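夹爪垫片提前松脱,我们决定先停下来:Tremomico关于手持夹爪问题的说明

5月19日,星期二

大家好,我是Tremomico负责手持夹爪这条产品线的人。按惯例新闻稿应该写得端正一点,可是这次要讲的是我们自己出的毛病,我还是用平时说话的口气来写吧,免得绕来绕去,最后谁也没看明白。

先说结论:从今天起,我们暂停发放Rornton手持夹爪的第2批产品,已经发出去的336套,请各位用户先停用,等我们换完指垫固定件再继续。费用全部由我们承担,来回运费也算在内。

问题出在指垫内侧那块黑色网纹嵌片的固定上。去年12月我们换了一种胶,想让更换嵌片省点事(以前换一次真的很费劲,不少用户抱怨过)。新胶在常温下拉力测试都过了,我们就放心用了。结果连续开合时间一长,胶层会慢慢变软,嵌片朝指尖方向滑出来一点点。滑出来以后,夹爪闭合时两边受力不一样,软件读到的开合宽度也跟着偏。最麻烦的是它不报警!操作的人手上感觉不出来,数据照样往里存。

我们是在代号Punurau的内部耐久测试里发现的。有一套夹爪跑到第1234次开合时,嵌片边缘翘起,卡住了对面的指垫,松开扳机也没弹回来。那次没有人受伤,可要是手指正好在旁边,夹一下也够疼的,所以我们把它同时当作安全问题来处理,没有只归到数据质量那一栏。
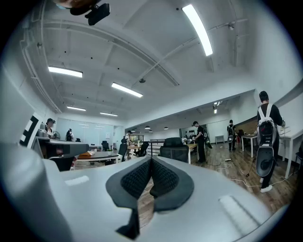 Lưu在群里看到停用通知以后马上就问,那之前采的数据怎么办,总不能全部扔掉吧,他们那边光是重新排场地就要折腾很久,而且停用通知里一个字都没提数据,看着让人着急。

这个意见我接受,通知确实写得太急,漏了。现在补上:数据不用全扔。我们做了一个检查脚本,会比对每段记录开头和结尾的闭合零点,偏差超过限值的段落单独标出来,由你们自己决定留不留。照我们内部数据来看,每套夹爪前大约50次开合基本没有偏移,后面的就要一段一段看了。脚本明天放到用户下载区,用法写在同一个压缩包里的说明文件中,有看不懂的地方直接来问我。

手上有第2批产品的朋友,麻烦按下面的顺序来:

先断开电源,再检查指垫,别在通电的时候用手去抠嵌片。

看看两片黑色网纹嵌片的边缘是否平齐,有翘起或者错位的,拍一张清楚的近照,连同机身序列号一起发给售后。

没看出异常的也请停用。胶层变软光靠眼睛不一定看得出来,这一点我自己就吃过亏,测试那套夹爪前一天我还检查过,觉得好好的。

更换用的固定件改回了机械压条,外加两颗小螺丝,换嵌片又要多花几分钟了,先跟大家说声抱歉。第1批产品用的是旧胶,不受影响,可以照常使用。

另外,固件会加一项零点自检,每次开机闭合一次,读数不对就亮红灯并且停止记录。老实讲这个功能早就有人提过,我们一直排在后面,这次算是挨了教训。新固件会跟固定件一起发出,两批产品都能装。

退换登记从今天下午开始,在Tremomico售后页面选“Rornton指垫”即可。媒体朋友如果想看完整的耐久测试记录,也可以从同一个页面留言索取,我会亲自回复。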